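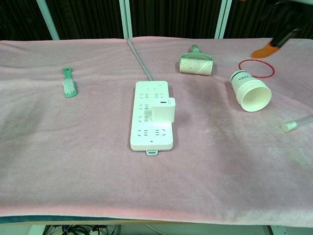

末班车

从Gikstead到Cheetham的长途车五月底停开。消息贴在车站售票窗口的玻璃上,一张A4纸,四个角用透明胶粘着。我是替父亲去买药的时候看见的,回家以后没有马上说,先把药按早晚分好,把饭热了。吃到一半,我说那条线要停了。

父亲问哪条。

我说就是你那条。

他把鱼刺挑出来放在碗边,说早该停了,去年冬天就没几个人坐。

他在那条线上开了二十六年车,全程189公里,中间停Ivmont,吃饭加油,下午到Cheetham,在司机宿舍睡一晚,第二天一早开回来。我小时候对父亲的印象就是隔一天有,隔一天没有。母亲把这叫单日和双日。碰上大月,月底三十一号接着下月一号,她就得在日历上重新圈一遍,有时候圈错了,做了两个人的饭,他却推门进来了。

过了两天,父亲在阳台上浇花,背对着我说,你哪天有空,陪我坐一趟。

我说坐到哪儿。

他说坐到头。

我请了两天假。单位那阵子不忙,组长没问什么,只让我把报表先交了。票是在网上买的,我让父亲把身份证给我,他从钱夹里抽出来,连着带出一张旧的工作证。工作证上的照片是黑白的,头发很多。他看了一眼,又塞回去了。

车是早上七点四十的。我们六点半就到了车站,是他要早到。候车室里的椅子换过了,原来是木头的长条椅,现在是一排一排带扶手的铁椅子。父亲坐下来,又站起来,说去看看车。我说还没进站呢。他说他知道车从哪儿进。

我跟着他绕到车站后面。那里有一道铁门,平时锁着,那天没锁。院子里停着三辆车,两辆是去Gostix的,新车,蓝白的漆。靠墙那辆旧一些,挡风玻璃后面放着一块牌子,写着我们要坐的那条线。司机蹲在前轮旁边吃包子,是个三十来岁的年轻人。他问我们找谁。

父亲说,左后轮那边你听见响没有。

司机说什么响。

父亲说,这批车左后轮过了四十万公里都有点响,换过轴承就好,没换过就有。

司机站起来,嘴里还有包子。他说换过了,去年换的。他又看了父亲一会儿,问,师傅您以前也是跑车的?

父亲说跑过几年。

我们从前门上的车。除了我们还有七个人,一个带着孩子的女人,一对老夫妻,两个学生,还有一个男人,提着一个装鸟的笼子,用布罩着。父亲选了司机后面第一排靠过道的位子,让我坐里面。他说靠过道看得见路。

出城的那一段堵了二十分钟,在修桥。父亲一直看着前面,右脚轻轻踩着地板。我开始以为他腿不舒服,后来发现每次刹车之前,他的脚都先踩下去一点。司机踩得比他晚。

过了收费站,路就空了。两边是麦地,麦子刚开始黄。我问他这些地方以前是什么样。他说也是麦子。

我说那树呢,这两排树以前有吗。

他说有,小一点。

我们家的人都不太会聊天。母亲在的时候,话主要由她来说,说楼下的菜价,说谁家的孩子考到了哪里,我和父亲负责听。她走了以后有两年,家里很安静,电视开得比以前响。我每个星期回去三次,给他做饭,收拾屋子,缴水电费。我们说的多半是药和天气。有时候我坐在沙发上看手机,他坐在另一头看电视,到了九点,我说我走了,他说路上慢点。

车到Ivmont是十点五十。司机说停四十分钟,上厕所吃饭都抓紧。服务区是新盖的,有一家超市,一家卖面的,还有自动按摩椅。父亲下了车没有往里走,站在停车场边上朝对面看。

他说以前吃饭不在这儿,在对面。

对面隔着公路,是一排平房,有的窗户封上了,有一间的门口还晾着衣服。我们从涵洞里走过去,涵洞里有积水,上面垫着砖。父亲走在前面,踩砖踩得很准,我踩歪了一块,鞋湿了半只。

那排平房最东头原来是个饭馆,招牌拆了,墙上还留着四个钉眼。门开着,里面在卖农具和化肥。柜台后面坐着一个女人,六十多岁,戴着老花镜在撕发票。她抬头看看我们,问要什么。

父亲说不要什么,看看。

女人说随便看。

他在店里走了一圈。靠墙的地方堆着化肥袋子,他在那儿停下来,用手比了比墙的高度。我不知道他在比什么。然后他走到柜台前,问这里原来那家饭馆搬到哪儿去了。

女人把眼镜摘了。她说,没搬,不干了,路改了以后车不从这边走。又说,你是开车的那个吧,不吃香菜的那个。

父亲说是。

女人说你胖了。

父亲说没胖,衣服厚。

那天是五月,他穿着一件薄夹克。女人笑了,从柜台下面拿出两个凳子。我们坐了十来分钟。她问他身体,他说血压高。她问家里人都好吗,他说都好。过了一会儿他又说,爱人前年不在了。女人说哦。她说她丈夫也不在了,六年了。她转过头问我是不是在上班,上什么班,我说在水务公司,做报表的。她说好,稳当。

她说,你父亲那时候天天带东西回去,你吃过我家的卤蛋没有。

我说吃过。

我确实吃过。父亲回来的时候,包里常有一个塑料袋,扎得很紧,里面四个卤蛋。母亲两个,我两个。他说他在那边吃过了。我一直以为是Cheetham买的。

女人说,他有一回欠我的钱,欠了快一年。

父亲说,还了。

女人说还了还了,我又没说没还。

她没再往下说。我看看时间,说该回去了。父亲站起来,女人也站起来,问他下回什么时候来。他说这趟车月底就停了。女人说她听说了。她从架子上拿了一包菜籽给他,是油菜,说阳台上也能种。父亲要付钱,她说不值钱的东西,你拿着。

回去的时候过涵洞,我走在前面。我问他欠钱是怎么回事。

他说就是欠了点钱。

我说多少。

他说,1680。

那个时候他一个月的工资是400多。我停下来,他差点撞到我身上。他说走啊,站在水里干什么。

车开起来以后,我以为他不会再说了。过了有两三个村子,他自己说了起来,眼睛还看着路。他说我七岁那年住院,医院要先交钱,家里只有500,亲戚那边借了一圈,还差一大截。那天正好是双日,他得出车。到了Ivmont他吃不下饭,老板娘问他怎么了,他就说了。老板娘和丈夫进里屋说了几句话,出来给了他一个信封。信封原来是装种子的,里面的钱有零有整,他到了Cheetham才数。

我说妈知道吗。

他说知道。还的时候是你妈攒的,一个月攒一点。

我说你们没跟我说过。

他说你那时候七岁。

我想说我后来不是七岁了,但是没说。带孩子的女人在后面给孩子讲一个兔子的故事,讲到一半孩子睡着了,她就不讲了。那个提鸟笼的男人掀开布的一角看了看,又盖上。

住院的事我记得一些。记得病房的墙下半截是绿的,隔壁床的男孩有一辆铁皮的小汽车,上了发条会转圈。记得母亲坐在床边织毛衣,织的是一只袖子,织得特别长,后来拆了。父亲在我的记忆里只出现了一次,站在门口,手里拿着帽子,护士让他进来,他说身上有汽油味,不进了。

下午两点多到了Cheetham。车站在老城外面,周围盖了很多楼。司机下车以后特意走过来,给父亲递了一支烟。父亲戒了,还是接过来,夹在手指中间。司机说下个月他就调去跑Gostix了,那边路好,也近,当天来回,晚上能回家。

父亲说那好。

司机说就是车上那股柴油味没了,都换电的了,开着没声音,他还有点不习惯。

父亲说,没声音你就多看仪表盘。

司机说行。

司机宿舍还在,在车站二楼,现在一半改成了仓库。我本来订了一家旅馆,父亲想上去看一眼。楼梯很窄,扶手刷过新漆。走廊尽头的那间锁着,他隔着门上的玻璃往里看。里面是两张上下铺,光板,没有被褥,窗台上有一个搪瓷缸子。

我问他睡哪张。

他说靠窗下铺,冬天漏风,他就用报纸把窗缝塞上。第二天早上出车前再抽出来,怕白班的人说闷。

我们在走廊里站了一会儿。有个穿制服的人从仓库出来,问我们干什么。父亲说看看。那人说这里不让参观。父亲说好,我们就下楼了。

旅馆离车站走路十分钟。我订的是两张床的标准间,窗户对着一个小学的操场,几个学生在跑步。父亲洗了脸,把夹克挂好,把那支烟放在电视机旁边。他说躺一会儿,躺下就睡着了,睡了一个多小时。我坐在另一张床上回单位的消息。组长问报表里有一行为什么对不上,我说回去查。

晚饭在街上吃的馄饨。父亲跟老板说不要香菜,给我那碗也要了不要香菜。我其实吃香菜,但是在家里从来不放,已经习惯了。吃完了我们沿着河走,河边有人钓鱼,桶里有三四条小的。父亲问钓鱼的人用什么饵,那人说蚯蚓。父亲点点头,又往前走。

他说,他以前晚上在这儿没事干,也沿着河走。从车站走到那个水塔,再走回来,差不多一个钟头,回去就好睡了。

水塔还在,塔身上刷了一个手机广告。我们走到那儿,绕着它转了半圈,往回走。天黑得慢,路灯先亮了。我问他那时候走路想什么。

他想了想,说想第二天的油够不够。

夜里我醒过一次。父亲坐在床边,没有开灯,手里在捏那包菜籽,沙沙地响。我没有动。他坐了一会儿,把菜籽放进夹克的口袋里,去上了厕所,回来躺下了。

第二天早上的车是八点整。司机还是那个年轻人,看见我们就按了一下喇叭。坐车的人比来的时候多,有几个是专门来坐的,拿着手机拍车站的牌子。父亲的位子被一个拍照的人坐了,那人正对着挡风玻璃拍。我说我去跟他讲,父亲说不用,坐后面也一样。

我们坐在第五排。从那里看不见多少路,只能看见前面椅背上的套子,印着一家酒厂的电话。车出了城,父亲把头靠在窗户上,过了一会儿就睡着了。他的脚放在地板上,没有再踩。

到Ivmont的时候我没有叫他。我自己下了车,在超市里买水。货架上有真空包装的卤蛋,四个一袋,我拿了一袋,又放回去,从后门出去,过了涵洞。

农具店的门关着,挂着锁。隔壁晾衣服的人说她去镇上进货了,下午才回来,问我有什么事。

我说没什么事。

那人说要不你留个话。

我想了一下,说,就说油菜籽收到了。

那人觉得奇怪,但还是答应了。我往回走,这次把每块砖都踩准了。上车的时候父亲已经醒了,问我去哪儿了,去这么久。我说买水。他接过瓶子拧开,喝了一口,又问我鞋怎么样,昨天那只干了没有。

我说干了。

油菜是六月种下去的,种在阳台原来养君子兰的那个长盆里。种得晚了,天又热,出了苗,长得很细。父亲每天早晚浇两遍水,我说浇多了,他不听。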